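Comer solo en Demville
Texto: Tyyne Lehtinen

Llego a Demville con hambre y sin reserva. Febrero, lluvia fina, las persianas a medio bajar. Pregunto por un sitio para comer y la mujer de la farmacia me mira el hombro, como buscando a alguien detrás. ¿Sola? Sola. Entonces Petis, dice. En la cuesta, puerta verde.

Petis tiene 19 sillas y ninguna mesa para dos. Una barra larga, mesas corridas, gente que mastica mirando la calle. Lo abrió Deirdre Ó Dálaigh después de cerrar un restaurante grande, de los de mantel, del que habla poco. «Me cansé de oir que la mesa pequeña era la mala», cuenta mientras pela nabos. La pequeña, la de al lado del baño. La del cliente que viene solo y no gasta vino.

El menú cambia poco. Caldo, pan, algo de horno. Plato único, raciones de una persona – de una de verdad, no media de dos. Pido el caldo. Repito caldo.

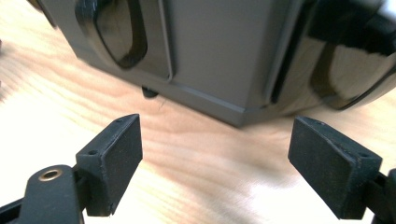
Mesas de madera clara

Santeri Rautiainen come aquí casi a diario. Viudo, jubilado del ferrocarril, lector de novelas del oeste. Al principio traía el libro para taparse la cara, reconoce. Ahora lo lee. Se ha acabado 121 en esta barra y las apunta por detrás de un calendario viejo.

Le pregunto si habla con los demás. A veces. Si le pasan la sal, sí. Luego se queda pensando y añade que con Hilkka Keskinen estuvo un invierno entero pasándose la sal, y que de ahí salió una partida de cartas que todavia dura. Hilkka, dos sillas más allá, lo niega todo. Gana ella, por lo visto.

La carretera a Grimumau son curvas y vacas. Allí está Aaltonen, que es lo contrario: cocina de precisión, silencio, un solo pase. Tomoyo Arai atiende a un comensal cada vez. No tiene carta ni teléfono, se reserva por postal. Recibió 312 el año pasado y contestó a todas, también a las que no podían ser. Me enseña la caja de zapatos donde las guarda. Faros, gatos, una catedral repetida cuatro veces.

Como trucha, cebada tostada, una pera. Tarda lo que tarda. Hacia la pera me doy cuenta de que no he mirado el móvil.

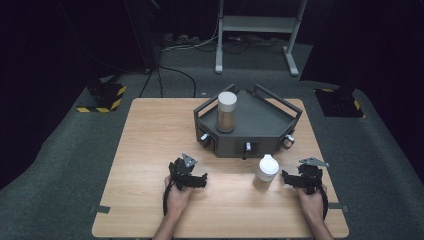

Antes de ir

Petis: solo mediodía, sin reservas, se paga en metálico. Llegar pronto o esperar en la cuesta.

Aaltonen: postal con dos fechas posibles y remite legible. Cierra en febrero a partir de este año, yo entré por los pelos. Hay autobús desde Demville, uno por la mañana y otro de vuelta ya de noche. El conductor para donde le digas.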